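Budget for the boring bits first

01/02/2022

I have sat through a lot of equipment planning meetings, and they all go the same way. Somebody puts up a slide with an arm on it, everyone leans forward, and for the next hour we talk about reach and payload. Then in the last five minutes someone asks about grippers and gets told we'll sort that out of the consumables line. The consumables line! Which also buys the tape and the coffee filters.

I think we've got it backwards, and I'd like to make the case before the next round of quotes lands on my desk.

Our group at Wornberg has been comparing two ways to spend the same pot of money. One is the Prikton bundle, where you get the arm, the controller, a gripper and a service plan on a single invoice. The other is to buy the arm bare and put the difference into the end of it: a decent gripper, a wrist camera, spare pads, spare cables, spare screws. The first looks tidier on a spreadsheet. I'm for the second, and I've been a bit of a bore on the subject since October.

My reason is pretty dull. When I went back through our bookings log, we had 119 hours of downtime on the old rig, and the arm itself was hardly to blame for any of it. It was fingertip pads. It was a connector that someone had stepped on. Once it was a single pivot screw that took 10 days to arrive from overseas, and the whole station sat there with a cloth over it while we all pretended to be catching up on our reading.

Now look at how we budget. The arm gets a proper line, with depreciation and everything. The pads get nothing, so whoever needs them goes begging. A colleague's spreadsheet for the Sikder project had $648 set aside for "misc. hardware" over the full year, and I laughed out loud when I saw it (sorry). You can go through that in one bad week if the parts are coming from far away and you're paying for express shipping both ways.

The other thing that never makes it into the plan is the furniture. I mean it! If you want a robot that picks things off shelves, you need shelves, and tables, and ordinary stuff to put on them, and enough floor that people aren't climbing over each other's cables. Inari, our smallest project, spent less on furnishing its test room than we spent on one replacement controller, and I'd say they get more out of a working day than we do. A bottle of water, a bookcase and a few textbooks will teach you plenty about whether your fingers open wide enough.

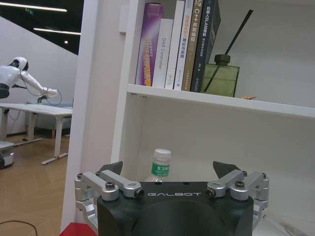

What I'd put in the next budget

Give the gripper its own line, right under the arm, and give it the same grown-up treatment. Order 2 full sets of fingertip pads with it on day one. Write the shipping in as a real number, and get that number from last year's invoices, please, and not from the supplier's brochure.

Then take the service plan out and see what's left. Ours has never once covered the part that broke. I'd sooner have that money sitting in a drawer as pads and screws, where I can get at it in the middle of the afternoon without filling in a form.

I know the bundle has its fans, and if you're a new lab with no one handy around the place, fine, go with the bundle. But read the list of what's covered before you sign, and look for the word "gripper" on it. I couldn't find it on ours.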